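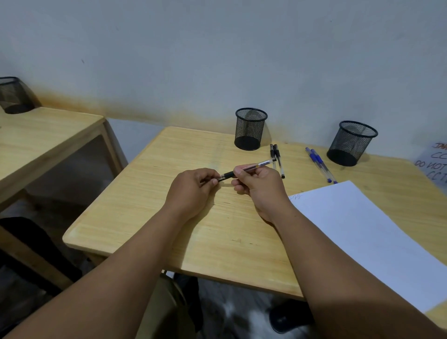 You should just switch the automatic reinvestment on and stop thinking about it, a reader wrote to me under my last post, and then added that with an account of my size the thinking costs more than the fees. I have read this comment several times. It was written in a friendly way and I believe it is partly right, but I have now switched the automatic reinvestment off, and I want to explain how I came to this.

For those who did not read the earlier posts: I own 147 shares of Bomix, which makes packaging and pays a dividend two times a year. I also have a smaller position in Shemweta, a fund which pays out every quarter. Both are kept with my broker, Prendley. My salary comes to Odia, my ordinary bank, and I send a part of it to Prendley every month. That is my whole system. I began it when I had been in this country for one year and understood maybe half of the words on the statements.

In the beginning I had the reinvestment on. Prendley puts this option on the first page of the settings and the box was already checked when I opened the account. I left it checked. The dividend came in, the broker bought more of the same share, and I saw the new amount on the statement. It was pleasant to see. The number of shares became a little larger each time and I had done nothing for it.

Then last winter I sat down with all the old statements and made a list. I wanted to know two things: how much dividend I have received in total, and how much of it was really turned into shares. The first answer was 881 dollars. The second answer was lower, and it took me an evening to find the reason. The reinvestment is described as having no commission, and this is true. But there is a line called "processing" on the second page of each statement, and it is taken from the dividend before the purchase is made. All these processing lines together came to 61 dollars.

Now, 61 dollars over several years is not a tragedy. I have spent more than this on shoes that I did not wear. But compare it with 881 and you will see that it is almost seven percent of the dividends, and I do not know any person who would agree to pay seven percent if you asked them directly. The fee is a fixed one, the same for each payment, so a person with a very large position does not feel it at all. Shemweta is where it hurts the most. It pays four times a year, each payment is small, and each one loses the same fixed fee.

I wrote to Prendley to ask if I understood it correctly. The answer came after nine days and it was polite. Yes, the processing fee applies to every reinvested payment. No, it does not apply if the dividend is paid out as cash. Yes, it is in the price list. I looked, and it is in the price list, on the last page, after the part about transferring shares abroad.

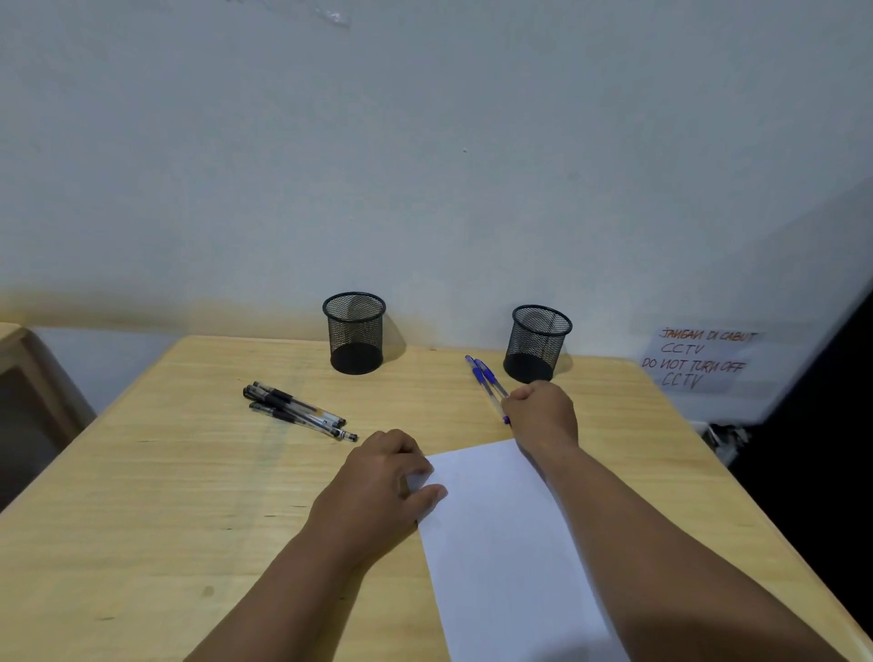

So the dividends are now collected as cash in the account, and when I send my monthly money I make one purchase with everything together. I pay the ordinary commission for this purchase, but I was paying it already for the monthly one, so the dividend travels for free, if I may say it like this.

There is a disadvantage and I want to be fair about it. The cash waits. If Bomix pays at the beginning of the month, the money does nothing until my transfer arrives from Odia near the end. In a month when prices go up I will buy a little more expensively. In a month when they go down I will buy a little cheaper. I tried to calculate what this waiting costs me on average and I stopped, my result was a few cents and I did not trust even that.

The other disadvantage is myself. The automatic way has no feelings. In the manual way I must open the page, choose what to buy and press the button, and each of these steps is an occasion to have an opinion. I already noticed it the first time. I had the cash, I looked at the chart of Bomix, the price had gone up four days in a row, and I thought that maybe I should wait a week. I do not have any knowledge that would tell me to wait a week. I bought the same evening, but it was closer than I like to admit.

To protect myself I made a rule and wrote it down. The purchase is made on the day when the transfer arrives, whatever the news is. The money goes to the position which is the smaller part compared to my plan, and at the moment that is always Shemweta. If I am traveling I do it when I come home and I do not look at the price before.

About taxes I was asked as well. As far as I understand, in my kind of account it makes no difference if the dividend is reinvested or paid as cash, it is income in both cases in the year when it is paid. Many people think that the reinvested dividend is somehow hidden from the tax until you sell. I thought so too in my first year and I had to correct my return, which cost me a form and a small amount of interest. Please check your own case with somebody who knows your country. One thing that does become easier now is the record of purchase prices. With the automatic way I had many tiny purchases with parts of a share and three digits after the point, and each one has its own price. When I sell one day I will need all of them. The old ones I have copied into a table, and it was not a nice Saturday job.

To the reader who wrote the comment: if your broker takes no fee for reinvestment, then I agree with you completely, and I would leave the box checked and go for a walk. It depends only on this line on the second page. In some brokers it is called handling or administration, so look for any amount that is taken off between the dividend and the purchase.

I have asked Prendley if the fee can be returned for the last year. I do not expect a yes, the price list is on their side, but it was a short letter to write. The next Bomix dividend should come in May, and it will be the first one that I receive in full.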